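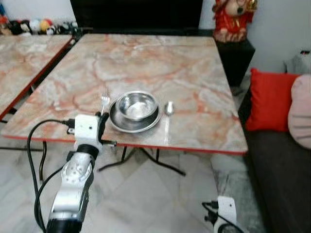
Wuton 337 Finger Set for Trisov Two-Arm Table Cells

Sold by Rurkico in pairs. One pair fits one gripper, so a two-arm cell needs two.

Hi, I'm Shalini Dubey, and I look after the tabletop cells at Rurkico. I've been running the 337 fingers on our own table-setting cell long enough to have opinions about them (lots of opinions!), so I asked if I could write this page myself. Most of it is setup and care, which is what people call me about anyway.

What you get

One left finger, one right finger, four mounting screws, the short hex key and a little alignment card. Please don't throw the card away. It looks like packaging and it is the thing you'll want at eleven at night when the gripper won't close square.

The fingers go straight onto the Trisov gripper housing. If you have the older Honkanen housing you need the adapter plate, sold separately, and you lose a bit of reach with it. Not much, but enough that your pick heights have to be taught over again.

What I use them for

Flatware, mostly. Forks and spoons on a hard tabletop are a miserable job for a gripper — thin, shiny, and happy to skate off sideways the second you touch them wrong. Plates and bowls are kinder. I keep everything under 300 grams per hand, and if you want to lift something heavier than that I'd rather you wrote to me first than found the limit on your own.

I bring a fork in with the handle low and the tines up, and I close slowly. A fast close feels efficient and then you spend the afternoon picking forks up off the floor. For a bowl sitting on a plate, come down on the rim and leave the plate alone until the bowl is well clear.

Fitting them

Power the arm down and wait for the brakes. Unplug the gripper cable at the housing while you work, and look at the plug while you've got it in your hand. If the latch feels mushy, order a new cable now.

Take the old fingers off one at a time. Wipe the mounting faces with a dry cloth, and don't oil anything. Put the left finger on first, run both its screws in until they just touch, then do the same on the right. Slide the alignment card between the two and close the gripper by hand until both fingers lie flat on it. Then tighten, alternating sides, a little at a time.

Plug the cable back in and give it a nice big loop before you tie it down. I once tied mine so neatly that the wrist couldn't finish its turn, and I blamed the software for two days.

Zeroing over the table

With both fingers on, bring the gripper to 5 mm above the bare tabletop, in a spot clear of the place setting, and run the zero routine from the Trisov pendant. Do it over the table you'll be working on. If you have two tables side by side, as I do, zero over each one and save them under different names. Tables that match perfectly in the catalog can sit at slightly different heights once they're on a real floor, and a fingertip will notice long before you do.

Polished stone patterns can be a bit of a pain for the wrist camera. Mine has a lot of pink and red veining, and I had to lower the exposure before the edges of the spoon came out clean. Shiny steel bowls have the same trouble with highlights, so I set exposure with the bowl already on the table and then leave it alone.

Keeping them in shape

I wipe the fingers at the start of every session with a barely damp cloth, tips first and then down into the groove. Crumbs are the big nuisance. One crumb stuck near a tip is enough to tilt a spoon handle, and they like to hide where you can't see them from a standing position, so I run a hand across the table too. 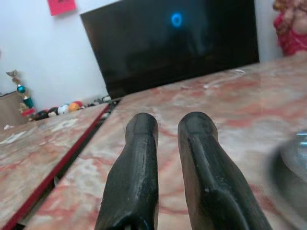
Scuffs and little pale specks on the dark surface don't bother me at all. What I do care about is the shape of the tips. Look along both fingers from the side with the gripper closed. If you see daylight where the tips should meet, or one tip has gone flat compared to its neighbor, the pair is done.

Wuton rates them at 4000 closes. I swap mine by looking at them and keep the counter as a backup, but if you'd like to go purely by the number, the pendant will nag you when you get there. Always change both fingers in a pair together. I've tried mixing an old one with a new one to save money and the fork came up crooked every single time.

Check the mounting screws after your first full session with a new pair, and again whenever you've had a bump against the table edge. Even a gentle bump! The arm will carry on as if all is well and your zero will be off.

When something goes wrong

Fork twists as it lifts: you're gripping too far from the balance point. Move the pick toward the head a little before you touch the force setting.

Gripper closes but one finger arrives early: loosen, put the card back in, start the fitting again from there.

Spoon handle gets pushed along the table instead of picked up: the zero is too high or the close is too fast. Try the speed first.

Housing drops off the pendant partway through a move: cable, nearly always. Wiggle it at the plug with the arm parked and see if it comes back.

Ordering

The 337 set ships from our own shelf. Pairs bought before September have the longer screws, so if you're on the Honkanen adapter plate and need those, say so in the order notes and I'll put them in the box.

Page last updated 2/21/26. Questions about fit come to me at Rurkico — tell me which housing you have and what you're trying to pick up.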